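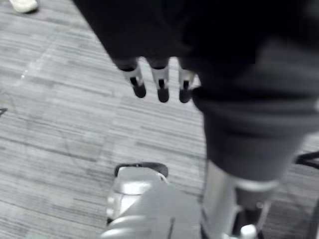 Trivard H2 Portable Leak Detector: Review

By Fergus Leckie
December 23, 2020
Filed under: Equipment, Safety, Hydrogen

The Trivard is a handheld hydrogen detector meant for small electrolyzer sites, fueling skids and battery rooms. It reads from zero to 4000 ppm, runs on a rechargeable pack and comes with a flexible probe. I have used one since July on the electrolyzer skid at Dudach, where we make hydrogen for a backup fuel cell and a pair of forklifts. The unit was bought at the normal price through our usual distributor.

What you get

The box holds the detector, the probe, a charging cradle, a calibration cap and a printed manual. Calibration gas is sold separately. The cap fits the common regulator fittings, but the tubing supplied with it is short, and we replaced it with our own on the first day.

The housing is a hard plastic shell with a rubber boot. The display is monochrome and easy to read in daylight. There are four buttons, all large enough for gloved hands. The power button sits next to the zero button, and I have zeroed the instrument by mistake more than once while trying to switch it off. Zeroing takes effect with no confirmation step. On a safety instrument it should ask.

Sensor and response

Trivard uses a catalytic sensor with a small internal pump. In clean air the reading settled within a minute of startup. With the probe tip held at a loosened compression fitting, the first response came in 2 seconds and the reading was stable soon after. Recovery is slower. After a high reading the unit needs to sit in fresh air before the next joint is checked, or the residual figure will make a tight fitting look like a weak leaker.

Like most catalytic sensors, it responds to other flammable gases as well. We have no natural gas near the skid, so this was not an issue for us. On a blending site it would be, and I would look at a selective sensor there. Silicone sprays and sealants should be kept well away from it. The manual covers this in a single line on page 21 and it deserves more space.

Drift over the test period was small. We bump tested before each use and did a full calibration monthly. At no point did the unit fail a bump test. The span correction at each calibration stayed inside the tolerance printed in the manual.

Use in the field

The probe holds its bend well enough to reach behind a manifold. The tip filter is a disc held in by a threaded ring. The ring is easy to drop and there is no spare in the box. Order a few with the unit.

Alarm volume is adequate outdoors and too low next to a running compressor. The vibration alert is useful there if the detector is in the hand, and of no use if it is clipped to a vest. Low and high setpoints can be changed from the menu after entering a passcode.

Battery life was a full shift with the pump running. In cold weather it dropped noticeably, and on one freezing morning the low battery warning came on before lunch.

Data logging works but the software is poor. Files export as plain text with a time stamp and no location tag, so we still write the joint number on paper.

Compared with the Mahama

We also have an older Mahama diffusion unit. It has no pump, responds more slowly and costs less to keep running, as there is no inlet filter to replace. For area checks I still pick it up first. For tracing a leak to a particular joint, the Trivard is the better tool by a wide margin. The Bosuvby has a better display than either, but I only had it on loan for 2 days and can't comment on drift.

Verdict

A sound instrument for leak tracing on small hydrogen plant, let down by the button layout and the logging software. Buy spare filter rings and longer tubing at the same time.

Rating: 4 out of 5

Related: Bump testing intervals - what the manuals say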